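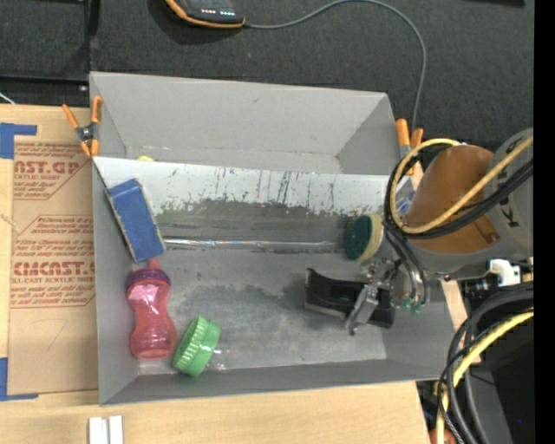

Nuanchan Thepsuriya has cleaned 56 rental cottages in and near Horncombe, and she would like a word with whoever keeps buying white bath mats.

"They look lovely in the listing," she says. "Then a person stands on one."

We are talking in the kitchen of a house on the Ultcombe road at ten in the morning, an hour after checkout and five before the next family arrives. The last lot left a note thanking her for the spotless oven. They also left a roasting pan in it, with most of a chicken.

She came to the work after 2 years at a bank, which she describes as the same job with worse shoes. Her system is simple. Beds get stripped first, then the bathroom gets sprayed and left alone while she does the kitchen. "People scrub right away. Let the stuff sit. You paid for it, let it work."

Her opinions on equipment are firm. She won't use a sponge for longer than a week, and she has no patience for scented anything. "If I can smell lavender when I walk in, I start looking for what it's hiding."

Guests leave reviews, and she reads them all. One took off a star because of the owls. Another complained that the stairs went up too steeply, though he had no criticism of them on the way down.

Her business partner, Wim Dierckx, handles the bookings and the linens, and has views of his own on the subject of fake tan. He once billed an owner $1,175 for replacement sheets after a single wedding weekend in May. "I sent photographs," he says, coming in with an armful of towels. "He paid the same afternoon. I think he wanted me to stop sending photographs."

Do the two of them ever rent a cottage themselves?

"Once," says Thepsuriya. "We stayed 3 nights. I cleaned it when we got there and Wim refolded the towels."

"They were in halves," says Dierckx. "You fold in thirds."

She has already gone upstairs to see about the bath mat.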